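Washer walks during spin on a slab floor
Laundry and Appliances > Installation

kestrel_flat
Posted July 7, 2025

Front loader, two years old, on a bare concrete slab. It creeps forward during the final spin. Transit bolts were removed at install. I have leveled it twice with a bubble level on the top panel and it still ends up 2 inches off its mark after a few loads. Would a set of rubber pads fix this, or do I need a plinth?

ohmsandends
Pads are the usual answer and usually the wrong one. They raise friction but they also add compliance under each foot, and the drum then has something to bounce on. Check the feet first. Push down on diagonal corners. If there is any rock at all, the level reading means nothing.

grout_line
Disagree on pads. I have had the Hekov ones (hard grade) under mine since November with no movement. The soft foam type is a different product and should not be lumped in with them.

ohmsandends
Hard pads on a smooth sealed floor, fine. On rough concrete a clean rubber foot with the locknut done up does the same job for free. Did the OP tighten the locknuts?

kestrel_flat
No. I did not know there were locknuts.

bajwa_spares
That will be it, or most of it. The procedure I use:

1. Empty the drum and leave the door open. Pull the gasket back at the bottom and clear out anything in the fold. Coins in there will not make it walk, but you are down there anyway.
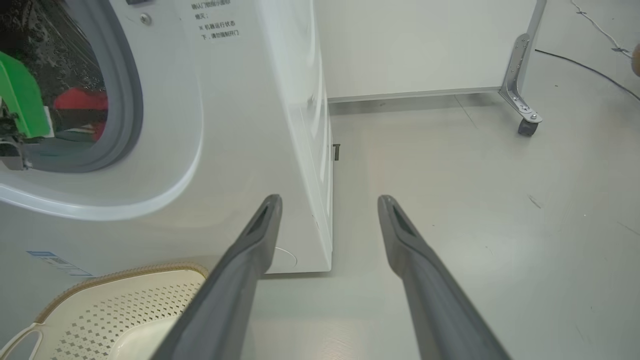 2. Wind all four feet fully in, then bring the rear pair out by one turn each.

3. Set the front pair for level, side to side and then front to back. Use a long level, not a phone.

4. Rock the diagonals. Adjust one front foot until there is no movement.

5. Run each locknut up hard against the cabinet base. Hold the foot with a second wrench or it will turn with the nut.

6. Spin empty at full speed, then with a mixed load. Recheck the nuts after 15 loads.

grout_line
Step 2 depends on the machine. On my Vornis the rear feet are fixed and only the front pair adjusts. Read the manual before winding anything.

bajwa_spares
Fair point. If the rear feet are fixed, skip to step 3.

tallow
Load matters too. One bath mat on its own will defeat the balance routine on most front loaders. Wash it with towels.

kestrel_flat
Did all of it last night. Three of the four locknuts were loose. Full spin with towels, and it stayed on the tape mark. I will hold off on the pads.

grout_line
Still worth having the pads for noise.

ohmsandends
On a slab, noise is mostly airborne. Pads will not touch it. Check the shocks if it gets louder.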